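The Vanity Round

The year I joined robotics club I did it for the snacks, and I want that understood before I tell you how I ended up crying over a lipstick in December.

Our club met in the old typing room at Randlow High, which still had the little brass number plates screwed to the desks. Ms. Mohamedi ran it. She taught chemistry all day and then came down to us at 3:30 with her shoes off, in big gray socks, carrying a box of granola bars that was gone by 3:35. I was there for those. My friend Dudenov was there for the robots. (He had a first name, but he'd been in every class with me since second grade and I don't think I'd used it once.)

That fall the regional contest was called the Tidy Challenge. Two arms, one table, a pile of stuff, and you had to put the stuff away. You got your pile by drawing a card out of a hat. The team from Paltden drew Toolbox, which everybody wanted, because screwdrivers are big and dumb and easy to grab. Somebody else drew Pencil Case. I was the one who put my hand in the hat for us, and I pulled out Vanity.

"What's Vanity?" said Dudenov.

"It's makeup," I said.

"Like, powder?"

"Like everything."

He looked at me as if I had done it on purpose. I was the only one on our team who wore any makeup at all, so by the time we got back on the bus I had been promoted from Snacks to Head of Objects. I was weirdly proud! I went home and dug through the bathroom drawer with a shoebox under my arm, and my sister stood in the doorway yelling that the sponges were hers. They were. I took them anyway.

The fourth member of our team was Selina Lüthi, who was new. She had moved to Randlow in September, she talked about as much as a lamp does, and she could drive the arms better than anyone I'd ever seen. The way our rig worked, you showed the arms a job by steering them through it over and over, and the program learned from your runs. Dudenov wanted to do the steering, so he did, for a week. His runs were fast and kind of angry. The arms learned to be fast and kind of angry too. They would swoop down on a brush, pinch it by the very end, and fling it at the wall.

"It's got your personality," I told him.

"It's got a calibration problem," he said.

Then Selina asked, very quietly, if she could have a turn. She sat down and rolled her sleeves up twice each, and she moved those two big arms like she was picking up eggs. She picked up a brush, held it a second, and set it in the organizer with the handle sticking out. Ms. Mohamedi put down her grading. Dudenov ate a granola bar with his mouth open.

So Selina drove and I laid out the table. That was my whole job, and I know it sounds like nothing, but the layout had to be different every single time or the arms would just memorize it. I got into it. I'd do a messy morning, or a fancy night out, or somebody who'd dropped her whole bag on the floor and scooped it back up. I made up people. There was a bride who'd lost an earring, there was a clown on his day off, and there was an old lady called Mrs. Fitch who owned exactly one lipstick and kept it very far from everything else.

"Who's this one?" Selina would ask, when I'd finished setting up. It was most of what she said to me for a month. I started making the people better so that she'd ask.

We needed 90 good runs by the middle of December. Ms. Mohamedi kept the tally in green marker on the whiteboard and wouldn't let us count the bad ones, not even the ones that were nearly good. We had 40 by Thanksgiving and I thought we were geniuses. Then we hit the lipsticks. A brush has a nice long handle, so if you're a little off you still get something. A lipstick is short and round and slick, and when the fingers close on it a hair too far to one side it shoots out like a watermelon seed. We lost one behind the radiator and as far as I know it's still there.

One night we stayed late, until 7:40, with the heat already off and our coats on. Dudenov was under the desk retaping a cable. I did the layout slowly, because my fingers were cold, and because I'd been saving this one up.

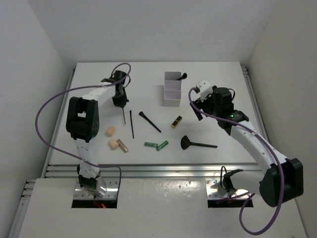
"Who's this one?" said Selina.

"She's moving," I said. "She just got to a new town and she hasn't unpacked right yet. Everything's all over the place. She doesn't know where anything goes."

Selina didn't say anything for a bit. I figured I'd been an idiot – you can't just put a person on a table in front of herself like that. Dudenov had stopped ripping tape.

"She has a lot of brushes," Selina said finally.

"She's very glamorous."

"She is not." But she was smiling, kind of down into her collar, and she put her hands on the controls. "Does she like it there?"

"I don't know yet. I only just made her up."

She started with the sponges and did them one after the other, no fuss. She took the brushes. She left the lipsticks for the end, and I held on to the edge of my chair with both hands while the fingers came down over the last one and closed. It tipped. I made a noise. It hung there at a terrible angle, all the way across the table, and then it went into the organizer with a tiny click, and that is when I started crying, over a drugstore lipstick, in a coat. Dudenov came up too fast and hit his head on the desk.

"Does it count?" he said, holding his skull. "It was crooked."

Ms. Mohamedi was already uncapping the green marker.

We took fourth at regionals, in case you're wondering. Paltden won with their screwdrivers, and they had matching jackets, and I was a bad sport about it for the whole bus ride, 35 miles of it. Selina sat next to me with the shoebox on her lap. Somewhere past the gas station she opened it and started moving things around in there, a brush over here, a sponge over there, and then she tilted the box so I could see.

"Who's this one?" I said.

"Mrs. Fitch," she said. "She bought another lipstick."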